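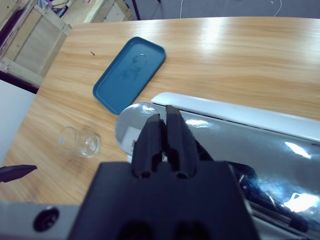 本说明由 Birkett 楼资产登记处拟定,供 Grarkent 新址接收人员查阅。所涉房间为十六号房,即原翻译科茶水间。房内物品的去向,除一件外,均已核定。

按照迁址办法,各室物品在移交前应逐件登记,写明名称、状况、来源及拟存放地点。十六号房的登记原定一个上午完成。本人于上午到场,携带登记簿、标签和钥匙。门未上锁。室内照明完好,浅色木桌靠近窗户一侧,桌面纹理清晰,灯光落在上面有明显的反光。桌上放有咖啡机和蓝色托盘。

咖啡机系翻译科自行购置,不在本楼资产目录之内。依照规定,凡不在目录内而又长期置于公用房间的物品,须由使用人书面认领;逾期不认领的,视为遗留物,由登记处处理。认领通知在四月已贴于门上,至本次登记时仍在原处,纸角卷起,下方的签名栏没有签名。

本人曾向翻译科询问。科内人员答复一致:机器是大家的,托盘是 Wurnelley 先生的。问及 Wurnelley 先生是否愿意认领,对方沉默片刻,说他已于春季离世。登记处对此并不知情。人事变动由另一部门通报,通报单据通常滞后,且不抄送本处。

登记表中没有适用于此种情况的栏目。“使用人”一栏下设三个选项:在职、调离、退休。本人暂以铅笔写下“Wurnelley”,状态一项空缺,然后继续登记其余部分。

咖啡机外壳一侧为白色,前部为黑色,有条状通风格栅。出水部位下方设有接水盘,上覆不锈钢格栅。水箱容量依说明书为最多九百毫升。本人照录。机器能否运转,须通电测试,测试须由设备组人员在场。设备组当日在 Rilmont 分部作业,午后方能返回。本人遂在房内等候,并利用等候时间查阅翻译科移交的一本旧簿。

该簿共六十八页,封面写有“茶水间事项”字样。起初几页是购置咖啡豆的记账,其后渐渐变为留言。有人写明滤网须每周清洗,有人请求不要将湿勺放回糖罐,有人询问是谁换了豆子,味道偏酸。每一条留言之下,几乎都有同一笔迹作答。字迹细小,向右倾斜,句末必加句号。

关于滤网,他写:已洗。

关于湿勺,他写:已擦干,请诸位留意。

关于豆子,他写:是我换的,原来那种停产了,请再试一周。

再往后,询问的内容与咖啡已无关系。有人问某个方言词应如何译出,有人问楼顶的门何时开放,有人问人到了异地多少年之后才会用当地的语言做梦。最后一条下面,回答占了大半页,又被整齐地划去,只余末尾一句:因人而异,我是第二年冬天。

本人登记资产十余年,按职责不阅读物品所载内容,仅记录其页数与完损。此簿本应在“纸质材料”项下登记一次即告完毕。此处应予说明,本人读完了全簿,所用时间未计入工时。

读毕后,本人回到桌前,继续核查接水盘与托盘的状况。

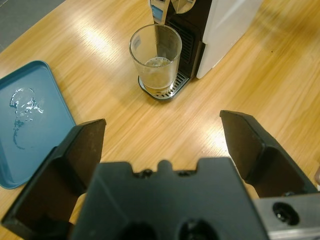
Mariann Szénási 在来函中指出,托盘里有水属于正常情形,请登记处不要记为“渗漏”。她写道:

> 他每天早上先放一杯清水,冲一冲管路,再把水倒进托盘。他说机器过了一夜也要漱口。我们后来都照着做,也没有谁规定过。至于那只玻璃杯,请不要装箱。放在格栅上就好,它一向放在格栅上。

本人已据此修改登记草稿。原稿“托盘内有积水,疑似渗漏”一句删去,改为“托盘内有水”。玻璃杯一项,“拟存放地点”原写“易碎品箱”,现写“随机器”。设备组对后一处改动提出异议,认为玻璃制品与机器同箱运输,不符合包装规范。异议记录在案。

午后,设备组人员到场。插头接通后,机器发出低沉的声响,持续片刻,随后停止。设备组人员称,此为自检,属正常。本人请其按操作规程放水一次,以确认管路通畅。对方问是否要咖啡。本人答复:登记用途,清水即可。

放水完毕,设备组人员在测试单上签字,将单据交给本人,提起工具箱离开。玻璃杯仍在格栅上,杯中有少量水,略呈淡黄,带少许泡沫。依照测试程序,测试用水应倒入水池。十六号房的水池已于前一日停止供水并封闭下水口,最近的水池位于走廊另一端,途中须经过两道已贴封条的门。

本人将水倒入托盘。

此举在登记处工作手册中没有依据。手册既未准许,亦未禁止。本人记录于此,以便日后有人询问托盘内的水从何而来时,接收人员能够作答。

下午剩余时间用于核对标签。标签应贴于物品背面或底面不显眼处,字迹朝外。咖啡机的标签贴妥后,本人发现其侧下方早有一张旧标签,边缘已被磨圆,上面用同一种细小斜字写着:有问题请找我。下面原有分机号码,已无法辨认。

按规定,旧标签应予清除,以免与新标签混淆。清除旧标签须用温水浸湿,再以塑料刮片由一角推起。工具箱中备有刮片。温水则须从机器中取用。本人考虑后认为,为清除标签而使用待移交设备,理由不充分,故未予清除。新旧标签并存一事,已在备注栏中写明。

傍晚,翻译科的人陆续经过门口。有人站了一会儿,有人进来摸了摸桌沿。一位年轻的译员问,到了 Grarkent 之后,机器放在什么地方。本人告知,新址平面图上每层设一处公共饮水点,饮水点配有统一设备,自购设备原则上不再使用。他问“原则上”是什么意思。本人答,意思是尚可申请。

他问应由谁申请。

本人告知,由使用人申请。

他便从登记簿旁取了笔,在认领通知的签名栏里写上自己的名字。其后进来的人也在同一栏中签名,栏内写满后,写到了页边,又写到了通知正文的行与行之间。Mariann Szénási 不在楼内,由他人代签,代签人在旁边注明了“代”字。依规定,一件物品只能有一名认领人。本人当时没有提出这一点。

通知原件现附于本说明之后。文字部分因签名覆盖,有数处难以辨读,接收人员可向登记处索取副本。

离开之前,本人最后看了一次桌面,以确定搬运人员从哪一侧抬起为宜。

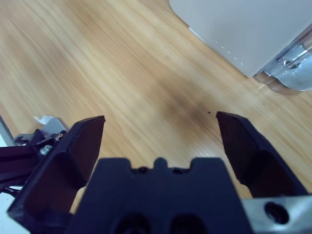
## 搬运与安置

搬运定于2023年10月25日上午进行。桌子为原楼固定资产,随翻译科迁往 Grarkent 二层。咖啡机与玻璃杯同箱,箱内以软布隔开。托盘另行包裹,倾倒积水时请使用窗外的排水槽。

安置位置经协商后确定为二层走廊尽头靠窗处。该处在平面图上标为“备用”,面积不大,但设有电源插座。统一饮水设备照常安装,两者互不妨碍。

关于认领一事,登记处上级部门的答复已收到。答复认为,多人联署不构成有效认领,要求翻译科推举一名责任人。翻译科复函推举 Wurnelley。上级部门查询人事记录后,将复函退回,注明“此人已不在册”。翻译科再次复函,内容与前一次相同,仅在姓名之后增加了一个句号。

往来函件至此暂停。登记表上该项目前仍为铅笔字迹。依照惯例,铅笔字迹在档案封存之前须以墨水描写,或予以擦除。封存期限未至,本人尚未作出处理。

那本旧簿已随纸质材料移交,未装入档案箱,交由翻译科自行携带。移交前本人核对页数无误。簿末原有空白页,移交当日已有人在其中一页写下问题:新地方的水偏硬,机器是不是要多冲一遍?

笔迹不属于本处人员。问题下方留有数行空白。

## 补记

Grarkent 接收人员来电询问,机器运抵后第一次启用是否需要登记处派员到场。按照办法,接收完毕即由使用部门自行管理,本处无须到场。

本人已答复将前往。到场时间依翻译科惯例,定在早班开始之前。请届时提前开放二层东侧入口,并保证靠窗插座通电。所需物品仅为清水,由本处自带。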